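Spent most of this week on the collision side of our planner, so a thread on what changed and what it did to the numbers.

Background for new followers: two arms, one table, both controlled from the same process. I write the planning and control code. Brahim Shehata does perception. Our planner is called Skernent and the scene server it talks to is called Radwan.

Until Monday Skernent treated every object on the table as a convex hull. Fine for mugs if you don't care about handles. Bad for plants. A hull around a bushy plant is a big solid lump and the planner refuses to go anywhere near it.

So the pot grasp kept failing before it started. Leaves hang out over the pot, hull covers leaves plus pot, every approach to the pot is "in collision", planner returns nothing. Logs full of NO_PATH and both arms sitting there.

What we do now: objects can have a soft part and a hard part. Pot is hard. Foliage is soft. Soft volume costs something to pass through but doesn't block. Hard volume blocks, same as before.

The cost is per link. Fingers in leaves are cheap, the wrist is more expensive, the forearm is expensive enough that it almost always goes around. Brahim wanted one value for the whole arm. We tried that first and the elbow kept sweeping through the plant to save a few degrees of joint travel.

Current table, then the wrist view on the pot:
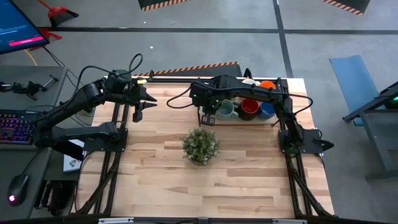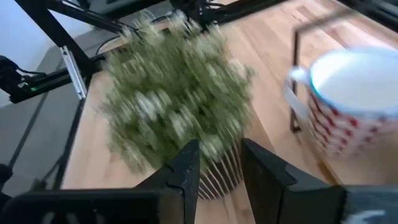

Perception part. The soft/hard split comes from the segmentation masks, two classes, pot and foliage. Depth on leaves is noisy so we don't trust the surface, we just inflate a bit and call it soft. The pot gets a fitted cylinder with a taper term.

Wrist camera frames get blurry when the arm moves, and the foliage mask goes first. We now drop any wrist frame where joint speed is over a threshold and keep the last good mask. Simple gate, should have been there from the start.

Numbers. I replayed 200 saved start states through the old planner and the new one. Planning only, no execution. Old: 59 with a valid path to the pot. I'm still going through the new ones by hand because "valid" means something looser when you allow contact with leaves, and I don't want to post a number I'd have to take back.

Planning time went up. Median is 39 ms per query on the desktop, and most of the extra is the soft cost lookup, which I wrote in the laziest way possible. A distance grid per object would fix it. Next week.

Thing that bit me: the smoother. It runs after the planner and only knew about hard collisions, so it took a nice path around the leaves and pulled it straight through them. Took me 4 hours to find, because I was looking at the planner output and the planner output was correct.

Fix is that the smoother now calls the same cost function as the planner. One function, one place. If you have a planner and a post-processor with separate ideas about the world, go check them.

Arm to arm collision is unchanged, still hard against hard with a fixed margin. The margin is bigger than it needs to be. With both arms working near the middle one often waits for the other - I would like to schedule that properly but it's a different project.

Somebody asked if this works for cables. Not yet. Our own cables aren't in the model at all, we just limit wrist rotation so they don't wind up. Same limit we've had since October.

Config format changed, so if you're on the Ladside branch your old scene files won't load. There's a convert script in tools. It sets everything to hard by default and you mark the soft parts yourself.

Will post the replay results when I've finished labeling them.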